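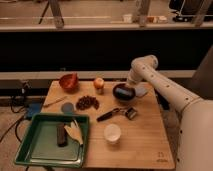
Product Review: The Anley Kitchen Practice Set
Prepared for the Wakside Adult Learning Center, Home Skills Department

Summary of findings

The Anley Kitchen Practice Set is suitable for classroom use and is recommended for purchase, subject to the reservations given below regarding the lid and the printed guide. It was assessed over a period of 9 weeks, beginning in January, in the teaching kitchen at Wakside. The department required a compact collection of bowls, small tools and stand-in foods that could be used to teach sorting, clearing and table preparation to adults returning to independent living. Two products were considered. The other, from Zirnon, is discussed only where a comparison is useful.

Scope of the assessment

The set was used by four teaching groups. Each group worked through the exercises in the printed guide, after which instructors were free to devise their own. Food items were included alongside the supplied pieces in most sessions, as the department holds that learners should become accustomed to handling produce of different shapes and weights. Instructors completed a short written record at the end of each session, and those records form the basis of this review.

Bowls and cup

The bowls are the strongest part of the set. The small red bowl and the dark bowl are easily told apart at a glance, which matters a great deal for learners with reduced vision. Instructors made regular use of the contrast by assigning one bowl to produce and the other to everything else. Both have withstood daily washing without visible wear.

The small white cup was less favored at first. It holds very little, and several instructors questioned its purpose. It later proved convenient for portioning dried items, and one group adopted it as a standard measure for that work. The department would nevertheless prefer a cup with a handle.

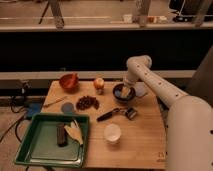 The contrast between bowl and contents also deserves mention. A pale item placed in the dark bowl can be found quickly, and learners who had difficulty judging depth were noticeably more confident with this pairing than with the matching bowls supplied by Zirnon.

Tray

The green tray is shallow, with raised sides that keep small items from rolling onto the table. It is light enough to be carried with one hand when partly filled. On the smaller teaching tables it tends to extend past the edge, and instructors are advised to plan the arrangement of the work surface before a session begins. Where space permits, a separate side table is preferable. The tray was used most often for scraps and wrappings, and it rinses clean with little effort.

Utensils and lid

The black-handled tool has a comfortable grip and a metal head. Learners with weaker hands reported that the handle did not slip. It should be dried promptly after washing - the guide does not say so, and it should. The thin stick utensil is simple and adequate. It is, however, easily lost among other items in a drawer, and one was mislaid during the assessment.

The flat round lid was the least successful item. It lies very close to the table surface and is difficult to pick up without sliding it to the edge first. Learners with limited finger strength required assistance on most occasions. A small knob or raised rim would resolve the matter.

Printed guide

The guide contains 90 exercises, many of which differ only slightly from one another. Instructors found that up to 9 could be completed in a morning. The early exercises on grouping items by size are well written. The later ones assume a larger work surface than most households possess, and the type is too small for a document intended to be read from across a table.

Supply and service

The set was ordered through Sales at Anley, whose staff answered inquiries in writing within 2 working days. A replacement for the mislaid utensil was provided without charge. Zirnon does not supply single replacement pieces, and the department regards this as a significant disadvantage.

Recommendation

The department recommends the purchase of 4 sets for the coming term. Instructors should continue to provide their own produce. The concerns regarding the lid and the guide have been sent to the manufacturer, and a reply is awaited.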